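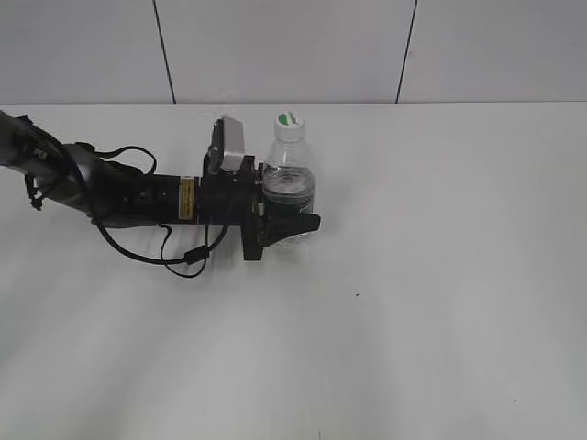
PRESS RELEASE
21/11/2021

Brirkevo brings robot arms to its Skarnadano returns hall, and keeps every job in the building

Brirkevo, the family-owned bottle sorting and refill business, is delighted to announce that the first robot arms have joined the day shift at its returns hall in Skarnadano, after a long and very happy spell of preparation with our friends at the engineering firm Goson.

Anyone who has visited us will know that the hall lives and breathes by its inspection tables. Bottles come back to us from canteens, sports clubs and railway kiosks in every state you can imagine, some empty, some with a good deal still in them, and until now each one has been picked up, looked at, tipped out if need be and put down again by hand. On a busy shift that comes to 3,893 bottles, and our colleagues' wrists and shoulders have been telling us for years that it is too many.

The new arms take over the lifting. Each has a gripper that closes on the lower half of the bottle, where a part-full one is heaviest, and a small camera mounted just behind it, tilted down towards whatever is being picked up. A bottle with water left in it goes to the emptying station, and one that the system can't place goes to a person, who has the final say (and always will, as far as we are concerned).

For the 18 people on the inspection team, the working day looks rather different. They now spend the larger part of it checking the arms' decisions, dealing with the oddities and looking after the equipment, and they swap between these duties every two hours so that no one is left staring at a screen all afternoon. Nobody has been asked to leave, pay has stayed the same or gone up, and those who have taken the Goson training course have moved to a new grade with a better hourly rate. Between them the team has already put in 456 hours of training, all of it in paid time.

We would be fibbing if we said everyone was keen at the start. There were some frank conversations in the canteen, and several of the best changes came out of them. The tables were raised, the arms were slowed down whenever somebody is working close by, and a stop button was placed within reach of every seat — something the team asked for at the very first meeting. The night shift also asked for quieter alarms, and these are being fitted now.

The arms were tried out first at our smaller site in Egan, where they handled 3,000 bottles of different shapes and sizes before we were happy to bring them to Skarnadano. The Egan team wrote the handbook that is now used in both places, and it is a good deal easier to read than the one we had before.

A second row of tables will be fitted out in December. Neighbours, schools and local employers who would like to see the hall at work are warmly invited to get in touch with the Brirkevo office in Skarnadano, where the kettle is always on. Visits last an hour, and sturdy shoes are needed on the hall floor.

ENDS

Notes to editors

Brirkevo collects, sorts and refills drinks bottles at its sites in Skarnadano and Egan.
Goson designs and installs handling equipment for small and medium-sized workplaces.
Interviews with members of the inspection team can be arranged through the Brirkevo press office.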